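## Give the old bag another winter

I've been putting off writing this one for months, mostly because I kept telling myself I'd buy a new bag and the whole subject would go away. It hasn't, and I've still got the same one I carried through uni. 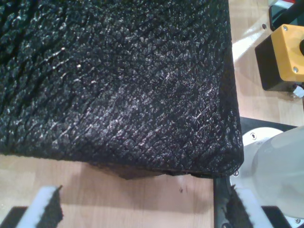

So, conditioning! I'd always thought of it as a job for people who own saddles. Then Ngozi Akinola came to our September mending night in Grevulley with a shoebox of tins and rags, and by the end I'd gone right round to her way of thinking. Her rule is to work out what you've got before you open a single tin. Real leather will drink up a bit of balm and darken for a while. The coated stuff – vinyl, PU, whatever the tag calls it – won't take it in at all, and you'll just be pushing grease about until it gets on your good trousers (ask me how I know).

For coated fabric she uses lukewarm water with a drop of dish soap, a cloth wrung out hard, and then another cloth to dry it. No metho, no nail polish remover, and none of those lemon wipes from under the sink. If the coating has started flaking there's no bringing it back, sadly. You can slow it down by keeping the thing out of the car in summer and not folding it the same way every time. Heavily grained surfaces hold on to dust in the creases, so she goes over those first with an old shaving brush. I used a toothbrush and it did the job.

Real leather gets the brush too, then the thinnest smear of balm you can manage, left overnight. Suleiman Wike swears by doing the handles twice. I did mine twice and they were tacky for days, so I'd say once, and buff it properly.

Zips are a different story. Hauwa Babalola rubs a candle stub along the teeth and I've now done every zip in the house, including the tent. If the slider has gone wide and the teeth won't mesh, a gentle squeeze with pliers on each side can get you a few more years. Gentle! I snapped one showing off.

Nneka Ojo is bringing her heavy-duty machine next time for straps and torn linings, and she's asked that you empty your pockets before you hand anything over. She found a mandarin last year. Thread's covered, but bring your own if you're fussy about the colour. Gold coin for the tea, same as ever, and if anyone has my good pliers I'd love them back.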